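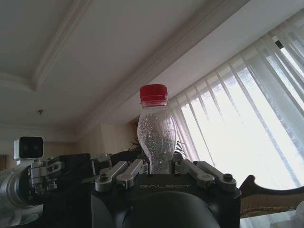

Household Services, Unit 5: Care of the Sitting Room
Handout to accompany the Monday practical

Scope of the unit

Unit 5 covers the routine care of a furnished sitting room with large windows. Students will learn the order of work, the treatment of curtains and upholstery, and the sorting of small items left on seats and surfaces. Floor care is dealt with in Unit 6 and is not assessed here.

Students are expected to have read chapter 13 of the course reader before the practical. Enclosed shoes are required. Hair is to be tied back.

Order of work

Work proceeds from the top of the room to the bottom, and from the window wall inwards. Small items are collected first. Dusting follows, then upholstery, then plants. Glass and screens are left until the dust has settled.

The following order applies in the practical:

1. Collect and sort small items.
2. Open or tie back the heavy drapes.
3. Dust curtain tracks and the tops of frames.
4. Dust carved timber.
5. Vacuum upholstered seats and arms.
6. Wipe plant leaves and the rim of the pot.
7. Clean the television screen and cabinet.
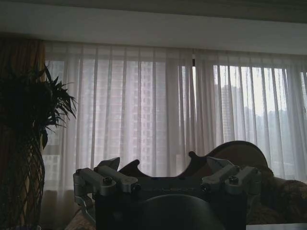 Solliscombe, December

Carved timber frames

A sofa with a carved wooden back needs more time than a plain one. Dust gathers in the scrolls and along the dips of the crest, and a flat cloth passes over it. Use a soft, dry brush and draw it along the line of the carving. Hold a folded cloth below the brush so that dust does not drop onto the fabric.

Polish is not to be applied to carved work in this unit. Where a frame stands in front of a window, check it from both the room side and the window side, as dark timber seen against daylight shows little of its surface.

Patterned upholstery is vacuumed on low suction with the upholstery nozzle. Lift cushions where they are removable. Record any stain on the room sheet and do not attempt to treat it.

Curtains and indoor plants

Sheer curtains and heavy drapes at the same window are handled separately. Sheers are dusted with a clean duster from the track down, in the direction of the folds. Heavy drapes may be vacuumed with the brush attachment, beginning at the heading. Inspect the fittings on the track and report any that are loose.

Tall plants are often placed close to the window. Move foliage clear of the sheers before drawing them, as pointed leaves can snag a fine weave. Plants with a braided trunk are dusted with a small brush, worked between the stems.
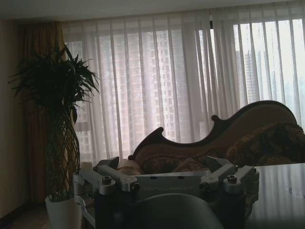

How often should sheer curtains be washed?

Twice a year is sufficient in most homes, with light dusting in between. The care label takes precedence over this advice.

Small items
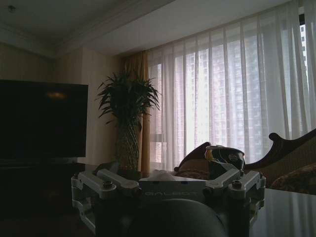 Zoriana Kravets
Lecturer, Household Services

Tissues and empty wrappers may be discarded. A packet with anything left in it is closed and placed on the side table. Small bottles are kept upright with the cap firmly on, whatever they contain; a spill of glitter in patterned upholstery is very difficult to remove. Items of uncertain ownership go in the tray provided and are listed on the room sheet.

Televisions are switched off before cleaning. Use a dry microfibre cloth on the screen and a slightly damp one on the cabinet.

Assessment

The practical carries 15 marks and the written paper 64. Room sheets are to be handed in before leaving the Elletti Room.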